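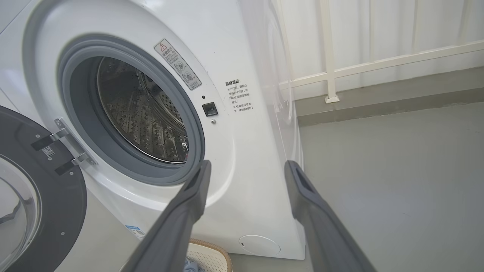
Cellule lave-linge : dérive de la pince à l'approche du tambour

Robotique > Cellules et postes > Maintenance

Rechercher dans le forum… OK

Publié le 9 mars 2026 par Shiela Samonte

Poste Trekora, machine à hublot, panier au sol devant. Caméra montée au poignet, pince à deux doigts. Depuis le remplacement des patins, le point d'approche se décale de 2 mm vers la droite après 100 cycles. Repère utilisé : le bord du joint gris. Étalonnage main-œil refait en octobre, résidu correct à l'époque. Une piste ?

losa_meca
Le joint est souple, mauvais repère. Prends la gâche carrée noire à droite de l'ouverture, ou la petite vis juste en dessous. Ça, c'est rigide.

Ignacio
Pas d'accord pour la gâche. Du noir dans un creux, la détection de contour saute dès que l'éclairage varie. Il y a un QR code collé sur le pourtour du hublot, autant s'en servir.

losa_meca
Il est sur la porte. L'angle d'ouverture change d'un cycle à l'autre, donc ta référence aussi.

Ignacio
Exact pour la position du tambour. Je le garde pour mesurer l'angle de porte avant l'entrée de la pince.

astavcombe_123
Avant de toucher à la vision : couple de serrage des patins et jeu au poignet. Chez nous les vis de doigt se desserraient, plus de 3 000 cycles perdus à chercher côté caméra. Comparateur sur le bout du doigt, machine à l'arrêt, relevé à froid puis à chaud.

Shiela Samonte
Relevé fait. Doigt gauche stable, doigt droit avec du jeu à la base. Resserré, frein-filet moyen, origine pince refaite. Je passe le repère sur la vis et je relance 100 cycles.

Ignacio
Change une seule chose à la fois, sinon tu ne sauras pas d'où venait l'écart.

Shiela Samonte
Bon, je laisse le joint comme repère pour cette série. La vis ensuite.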